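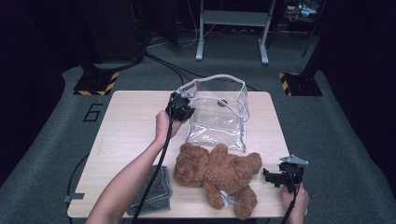 Why Is Plush Fluffy?

A page for young readers from the Zasau Museum of Everyday Things

Some cloth is smooth, like a bed sheet. Some cloth has fur. A teddy bear has a furry coat, and so do many bath mats, dusters and cleaning towels. This kind of cloth is called pile fabric. The word "pile" means the small threads that stand up from the surface.

How pile is made

A plain sheet is woven from threads that cross over and under each other. Pile fabric has extra threads. These are pulled up from the base of the cloth, either as loops or as loose ends. A bath towel usually keeps its loops. On teddy bear fabric the loops are cut, so that each one becomes two soft ends. The ends may then be brushed.

Short pile feels like velvet. Long pile is called shaggy, and it tends to fall in different directions. If you stroke a shaggy toy one way, its coat lies flat. If you stroke it the other way, the coat stands up and may look darker, as the light meets it differently.

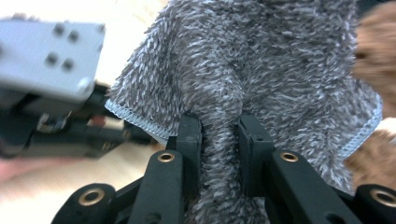

Microfiber towels are made from very thin threads, much thinner than a human hair. Between the threads are many tiny spaces. Water moves into these spaces and stays there, and dust is caught among the fibers.

The edge of a towel matters as well. Cut cloth comes apart easily, so a machine sews several threads over the edge to hold it together. This stitching is called an overlocked hem. Visitors can see an old Vasylenko sewing machine in Room 22, with its needles and thread holders still in place.

Looking after soft things

Toys and towels should be stored clean and dry. A clear bag is useful for a soft toy – you can find the toy without emptying the bag. Before washing a toy, ask an adult to read the tag with you. A tag often tells you how warm the water may be. Do not use fabric softener on microfiber towels. It coats the fibers, and the towel will soak up less water.

Try it at home

Place one spoonful of water on a plate and wipe it with a smooth cloth. Place another spoonful on the plate and wipe it with a fluffy towel. Which plate is drier?

The museum's textile room holds 295 pieces of cloth, and 22 of them may be touched. Hryhorii Yurchenko leads the children's tour every Friday.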